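Progress report, the Ellevthorpe play and snack corner

Hi Sanne,

You asked for a few paragraphs on how your grant is being spent, so I've made some tea and I'm going to try to keep it short (you know me). The period is everything up to the end of May.

The floor first, as that was the biggest line in the budget. We now have the light-blue foam mat down, the kind with tiles that lock together, and it has changed how the room feels! Families used to hover near the door with their coats on. Now they sit down. Riet Verbeke did most of the laying with me over 2 evenings, and we had to lift one whole row and start again when the far side went crooked. I had ordered from Bulilex, who were slow to answer emails but very decent once I got them on the phone – they swapped a box of border pieces we didn't need and didn't charge us for the return.

Spending so far is $2,782. That covers the mat, the low shelf, the cups, the cleaning things and the delivery. The receipts are in the folder Osian Bevan shared with you, and if one is missing please shout, I have the paper copies in a shoebox. The only item I haven't bought yet is the drinks trolley. Alico had one I liked but it was too wide for the doorway, so I'm still looking.

Now the snack hour, which starts at 3:30. We said in the application that we'd serve drinks at floor level, with grown-ups sitting down next to the kids, and I'm happy to report that it works much better than the high table did. There is more chatting and a lot less climbing. We bought 100 plastic cups, which sounded like far too many to me when Valdir Paiva put it on the list, but it means we can wash up once at the end and go home at a normal hour.

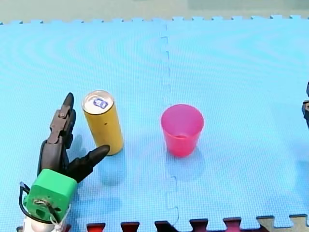

Pieter Dijkstra
Project lead, play and snack corner

A pink cup and a yellow drink can, both standing up on the mat, are pretty much the whole snack hour in miniature. The cups are tapered, wide at the top and narrow at the bottom, and the pink ones are the first to go every time. I've asked the parents to open the cans and pour, and to keep the tall ones near an adult, as a slim can goes over easily when someone crawls past.

Two things still to sort out. The seams between the tiles collect crumbs, and a broom only pushes them further in, so I'd like to move a little of the trolley money to a small hand vacuum if you're okay with that. And Simon, our sign-up sheet system, keeps dropping the second child when a family registers two. Osian is working on it and for now we write names on paper at the door.

Could you let me know about the vacuum before the next order goes in? You're very welcome to come by for a drink on the floor, too – bring thick socks, shoes stay in the hall.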